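Prirum Hand Kit – Frequently Asked Questions

What is the Prirum kit?
A pair of hand-held grippers, cables, the Sison recording software and a carry case. You hold one in each hand, do the task yourself, and the software saves it as a demo you can train an arm on. No arm needed for the recording part.

Do I get one gripper or two?
Two, left and right. Single units are sold as spares only.

What does it cost?
Rental is $195 a week for the pair, deposit extra. For purchase prices use the quote form, they depend on how many seats of Sison you want.

How long does setup take?
60 minutes the first time if you read the sheet. Less after that. Most of it is calibration, and most of calibration is people skipping step 2 and starting over.

What kind of table do I need?
Flat, steady, nothing shiny. We like a plain white surface and lots of light. Leave room for your elbows, people always forget the elbows. 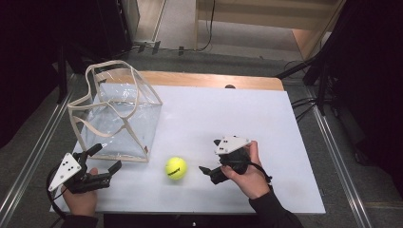 What should I record first?
First tasks should be short, with one or two objects and an obvious finish. Ball in bag is the one we tell everybody to try. A yellow tennis ball shows up well on a white board, and with a gripper on either side of it you can practice going in from the left or the right before you bother with the bag. Do it slow. Then do it again with the ball somewhere else. Once you're bored of it you're ready for your own parts.

How many demos do I need?
Depends on the task. 43 decent ones is enough to see if a simple pick and place is going anywhere. For anything with soft or floppy stuff plan on a lot more. Sison projects hold up to 1000 demos on the standard plan, after that you archive or upgrade.

Can it handle see-through objects?
For recording, yes – you're the one doing the grasping. For training its harder. Clear plastic throws glare and the background shows right through, so the model has less to go on. Pick objects with a visible edge or seam if you can, and vary the lighting between sessions. 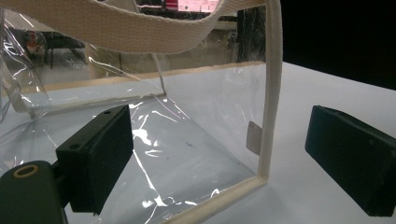
Clear vinyl bag between the finger pads. The cream edge binding gives you something to aim for.

Do the finger pads wear out?
They scuff. Scuffs are fine. Swap them when they start slipping or when an edge gets rounded off. Two bolts each, key is in the case.

Are the cables in the way?
A bit, the first day. Let them hang down behind your wrist and don't wrap them around your hand. A cable clip for the sleeve is in the small parts bag.

Which arms does it work with?
Anything Plisis supports. Plisis is the export add-on, sold seperately. If your arm isn't on the list send us the model and we'll tell you yes or no.

Can I mix it with Bamov grippers?
Not in the same session. Separate projects, fine.

I dropped one. Now what?
Re-run calibration. If it passes, carry on. If it fails twice, send it back, don't open it up.

When do rentals ship?
Thursday. Order before noon or it goes the week after.

Can I extend a rental?
Yes, from your account page, as long as the kit isn't booked by the next person. Ask early – February is always full.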